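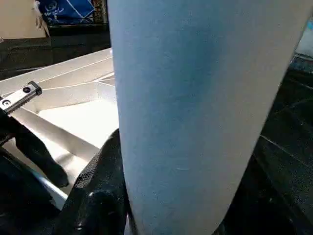

Etenesh Wubshet
Lowering the TTL does nothing for a nameserver change at the registry. The NS records your visitors see first come from the parent zone, and you don't set the TTL there.

stonelero_ops
Partly agree. Many resolvers prefer the child NS set once they have it, so your own TTL still counts. I dropped ours to 500 in February before moving off Breslow and the old servers went quiet the same day.

hirano88
Went quiet for which resolvers? We saw queries on the old pair for 2 days with the same setup. Parent TTL was the long one.

stonelero_ops
Mostly our ISP and the office in Tasville. I didn't log the rest.

Etenesh Wubshet
Then that isn't a test. Keep the old zone live and identical until the parent TTL has run out, then remove it. And if the zone is signed, pull the DS first and wait for that to expire too.

hirano88
+1 on the DS. Ours was left in and validating resolvers returned SERVFAIL all morning.

stonelero_ops
OK on the DS. I still lower the child TTL. It costs nothing.

hirano88
Costs you query volume. Set it back to 800 or higher afterward.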